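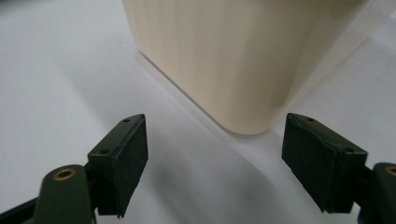
Pads open, cream tub next. Kiltlow hand-held gripper on my white table.

1/ Right, I've had the Kiltlow hand gripper kit for a while now and I keep boring my family with it, so you lot can have a go instead. Thread!

2/ It's a gripper you hold yourself, with a camera looking down past the fingers. You do the job by hand, it records, and the recordings go towards teaching a robot arm. I bought mine through Pearce, order 1421, and it came in 3 boxes over 5 days.

3/ The fingers are dark green with a black rubber pad on each. I love these pads. Matte, a bit of texture, and they grip smooth plastic far better than the foam ones on my old Mastham set (which went shiny by February and never recovered).

4/ Brass-coloured bushings where the fingers hinge! Such a small thing, but the movement is lovely – no wobble at all so far, and I have not been gentle with it.

5/ I've logged 1632 grabs on it. Tubs, mugs, socks, a very patient teapot. Big tubs are the hard ones. The sides are wider than the fingers will open, so you have to go for a rim or a corner and tip it a little. Took me an evening to get the knack.

6/ Grumbles: the pads pick up dust like mad, so keep a damp cloth handy. The screws in the finger brackets are tiny and the key in the box is a bit soft. I've swapped to my own.

7/ Also the manual. It's been translated from something and page 5 tells you to "greet the trigger". I do now greet the trigger.

8/ Someone asked about the Eltville version. I've only had a quick go on one. Lighter, nicer handle, but the fingers felt slow to me and it costs a good bit more. If you've got small hands I'd try it first.

9/ Would I buy the Kiltlow again? Yes, tomorrow. I'm doing drawers and cupboard doors next, and I'll add to this thread when I've got a decent batch. Send me your awkward objects please, the odder the better!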